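Magazine > Technology > Features

Can a machine clear the table yet?

On a Tuesday morning at the Prustusden workshop, Troels Ragnarsson is eating toast over the sink and talking about socks. He has spent most of his working life getting machines to pick things up, and people he meets at parties want to know when one of them will do the laundry. His usual reply is that he would like to know too.

"A sock is a terrible object," he says. "It has no shape until you hold it, and then it has the shape of your hand."

Household robots have been promised for a long time. The ones that sold well do a single job on a flat floor. Anything that involves reaching, gripping and putting down again has moved more slowly, and most of the progress has come from factories and warehouses, where somebody can decide in advance what the robot will meet.

Ragnarsson's group works somewhere between the two. Their picking program is called Halik. An older one, Bae, could take parts from a tray if each part sat in its own slot. Halik is supposed to manage when the parts have been tipped into a container and left as they fell. Small manufacturers pay people to do this all day, moving pieces from a bin to a machine, and many of them have trouble filling the job.

The plain version of the task is easy to state. Find a piece that can be reached, close the fingers on it, lift it without dragging its neighbors along, and set it down facing the right way. A child of three can do most of that. In the trial I watched, Halik was given 64 picks and completed the run with 16 failures. Two were dropped pieces. Most of the others were attempts the program gave up on after the fingers touched the bin wall.

Corners are the hard part. A piece lying in the open can be gripped from several directions, but one against a wall leaves room for a finger on one side only. Pieces that rest on each other cause a different problem - pull the lower one and the upper one rolls somewhere new, so the plan made a moment earlier is no good. 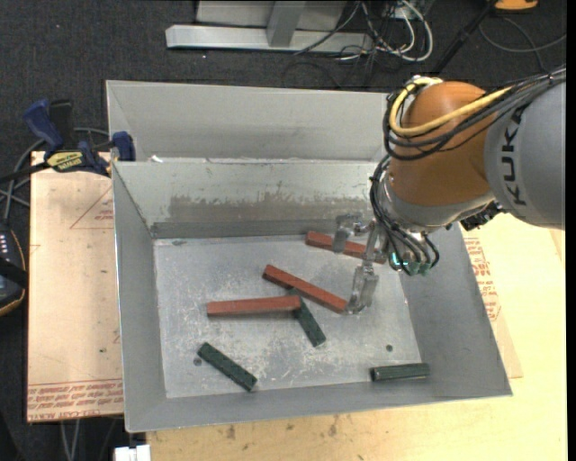
A KUKA arm at work over a metal bin of red and green blocks.

Speed is the other complaint. Halik averaged 18 seconds a pick during my visit, and a practiced worker would have finished the whole bin while it was still thinking about the first few. Ragnarsson does not argue with this. A slow machine can still be useful on a night shift, he says, as long as it doesn't stop at two in the morning and wait for someone to come in and nudge a part.

Kitchens are further off. A sink of dishes has glass, suds, sharp edges and a fork under everything. The group's next program, Ellik, will try plastic cups and bowls in a dry rack, starting in November. Nothing breakable is planned.

I asked what he would buy if a home machine went on sale next year. He thought about it while he rinsed his plate.

"A better dishwasher," he said, and put the plate in the rack by hand.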